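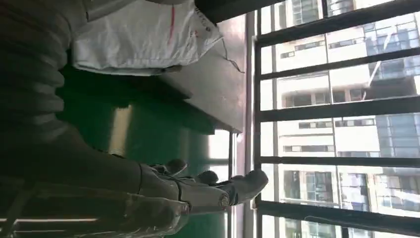
Hjørdis Amundsen had her first feature, Bustalstead, ready in December, and she says she slept badly for a month before. The film is a slow horror story about a woman who takes over a boarding house and finds that one guest has never checked out. It was made with the small company Drindine and shot in 13 nights.

"We could not afford day," she tells me. "The house was rented to a family in the day. They came home at breakfast time and we carried our lamps out past their cereal."

Before this she made two shorts. The second of them, Solheim, played at a few festivals and has almost no dialogue. I ask if she was afraid of letting people speak. She laughs for a while. "Yes, I was. I wrote bad dialogue and I knew it. For Bustalstead I gave the pages to the actors and asked them to cross out what they did not want to say. The lead crossed out a whole monologue. I was angry until dinner."

Villads Lykkegaard edited both films, and he joins us when the coffee is already cold. His first cut of Bustalstead had 317 shots. The finished film has fewer, and it is 18 minutes shorter. He does not miss those minutes, but Amundsen misses one scene in the laundry room, and they discuss it again in front of me.

"It explained the guest," he says.

"It explained him a little," she says.
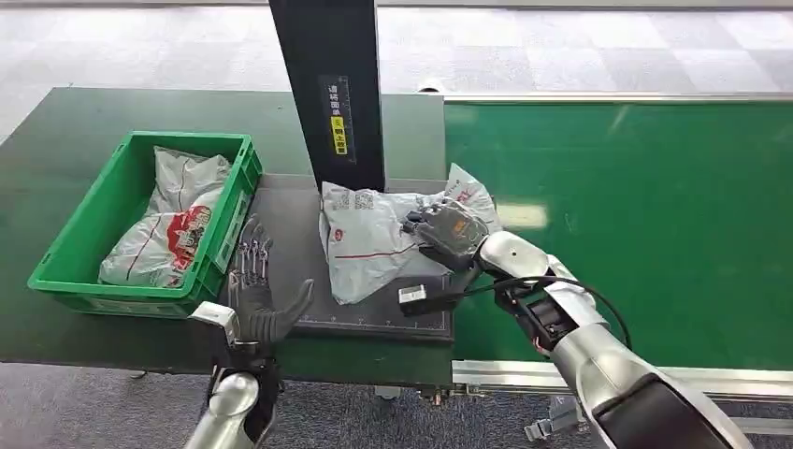

The editing took the whole autumn, and for most of it the two worked in different cities. Lykkegaard describes the early version with his hands, as something too large for the box it was put in. I thought of a plastic mailer like the white one in the green crate, crumpled and still bulging up at the far end. "You push down the middle of the film and the ending gets bigger," he says. They solved it when they moved the cellar scene to the first half, so the audience knows about the door long before the heroine does.

The sound came late. Amundsen had planned a full score, but after hearing the first sketches she kept only the parts for cello. The rest is pipes, floorboards and a refrigerator, which she recorded herself in her mother's kitchen. "It has a very sad motor," she says.

Now she is writing again. The new script is called Jumero and it takes place on a ferry, with 3 characters and one long night. Lykkegaard has read half of it and wants the captain to die sooner. Amundsen has not decided. She would like to shoot in daylight this time, if the ferry company says yes, and she is waiting for their answer.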